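4. House rules for recording a two-arm box folding task

Before we get to the numbers I want to spend a section on the rules, because in our group the rules took longer than the code. When we started on the Cadico task (flat die-cut cardboard in, folded box out, two arms) we had no written practice at all. Everyone who sat down to run the arms had their own idea of what a good episode looked like, and the result was a pile of recordings that didn't agree with each other. So on August 12, 2021 we stopped and wrote things down. What follows is the list we ended up with, grumbling included.

4.1 Starting state

The first rule is about the blank. It goes on the table unfolded, and the operator may not pre-bend any crease by hand. We argued over this one! The people at Jamthorpe, who ran the second setup, liked to soften the creases first, and I get it, the folds go so much easier. But then you're measuring somebody's thumbs. Existing wrinkles are fine, and so are scratches and specks on the tabletop. We don't ask anyone to polish anything.

The second rule is that both arms have to be able to reach in over the cardboard without touching each other. When one gripper lies across the panels, the other one holds back until its operator can name the flap it's going for.
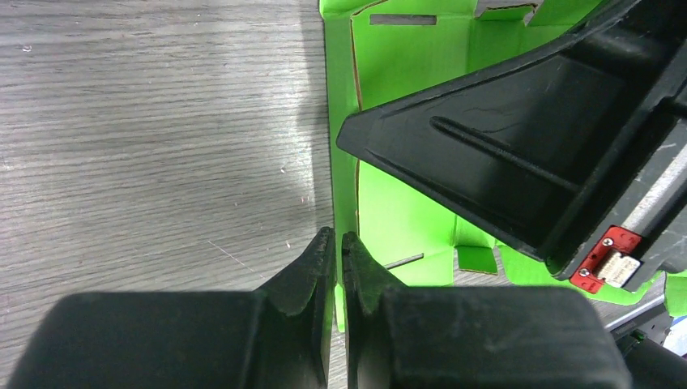 Reading time for this section: 4 minutes

I know "name the flap" sounds fussy. A lime-green sheet with slots, tabs and a long narrow flap down one side is a confusing thing to look at from a wrist camera, especially when your own fingertips fill the bottom of the view and the other arm covers part of what's left. Saying it out loud slows people down just enough. We tried a written checklist first and dropped it after a week — people ticked the boxes without reading them.

4.2 Contact and grip

Walls are gripped with one finger on each face, never by pushing from one side only. Pushing does work some of the time, but it creases the board where there's no crease meant to be, and the next operator inherits the damage. The other arm may hover over the box or hold the base down, and which of the two it's doing goes in the log. If a wall gets away from you, you regrasp once. A second miss ends the episode and it's saved as a failure. Please don't delete failures (we did in March, and I'm still annoyed with myself).

We cap grip force at one setting for the whole task, the same on both arms. Shen, our logging tool, writes the setting into every file header, so there's no arguing later over who turned what up.
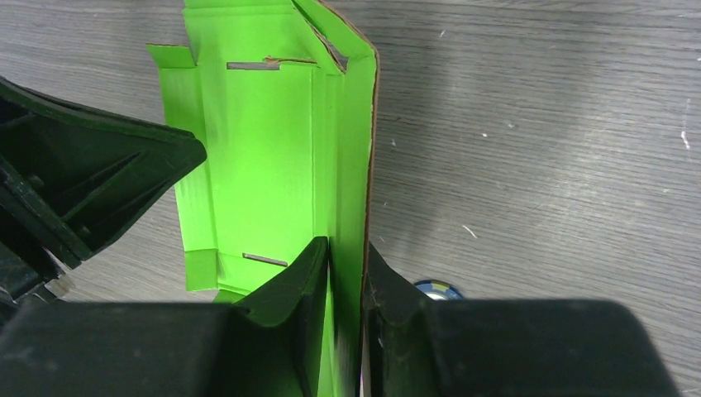 Figure 3. Side wall held between the two fingers, other gripper over the box.

4.3 When to stop and what to keep

An episode ends at 2000 control steps or when the operator calls it, whichever comes first. We kept 202 episodes under these rules, and 100 of them were set aside for the Hornville comparison in Section 5. Partly folded boxes count as partly folded. There's a temptation to round up when only one flap is still sticking out, and I've done it myself, so now the label is given by somebody who didn't drive the arms.

One rule we never settled is small stuff on the table. I'd clear it all away, my coauthors would leave it, and for this paper we left it, as long as it stayed out of the path of the fold. Anyone reusing our protocol should pick one and write it down before the first episode.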